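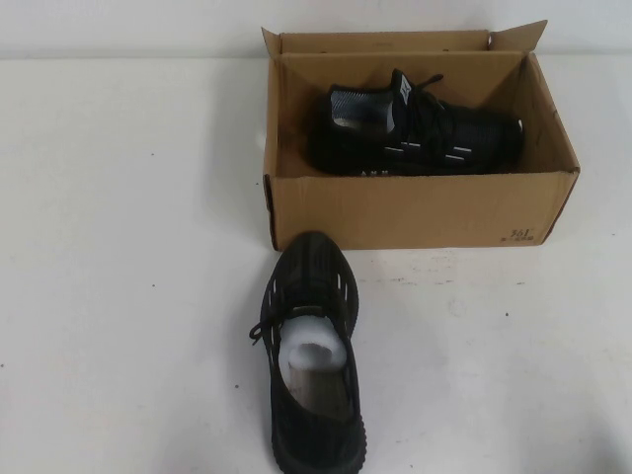 Walking the long way home: a chat with Dorottya Pálfi

Dorottya Pálfi has the kettle on before I've got my jacket off, and she wants to know if I came up by the river path or the road. The road, I admit. She shakes her head at me, quite kindly, and cuts me a slice of poppy seed cake anyway.

She started the Goslow walkers two winters ago with her neighbour Ayten Bilgin, when both women had just finished work for good and were finding the mornings rather long. "We'd go to the bakery and back, and then we'd look at each other and think, well, it's only half past eight," she says. "So one day we kept going, past the oval and up behind the reservoir, and we didn't get home till lunch. My husband thought we'd been kidnapped!"

The group has 280 names on its mailing list now, though a good turnout on a cold morning is far smaller, and Dorottya likes it that way. They leave at seven, they stop whenever somebody wants to look at a bird, and there's no prize for getting up the hill first. Umut Uçar, a retired bus driver, walks at the back with the thermos and the bandages, and according to Dorottya he has the best gossip, so people have started slowing down on purpose.

I ask her what she tells newcomers about shoes, expecting a lecture on boots. She laughs. "Oh, wear your ordinary runners. Whatever you'd wear to the shops, as long as your toes have room. I bought proper leather boots for the first September and I had blisters like grapes. They're in the shed. I grow parsley in one of them."

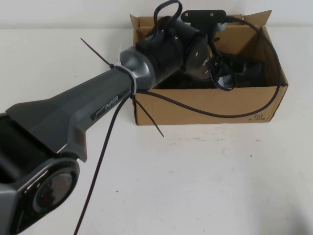 Her favourite route is the Karabulut track, which climbs 315 metres from the picnic ground to a flat rock with a view right across the valley to the coast, if the haze is behaving itself. She has been up it in fog, in hail and once in her good cardigan, straight from a christening. "Ayten cried the first time we got to the top," she says. "She'll tell you it was the wind. She'd had her knee done that year and she didn't think she'd ever do a hill again, so I let her say it was the wind."

There have been harder days too. When Dorottya's husband was ill she stopped coming for most of a year, and the others took it in turns to walk past her gate and wave at the kitchen window. She goes quiet for a bit and then pushes the cake tin back across the table to me.

These days she's planning a weekend away for the group, with a night in the old shearers' quarters and a hot dinner that Umut has promised to cook. I'm told I'd be welcome, provided I come by the river path.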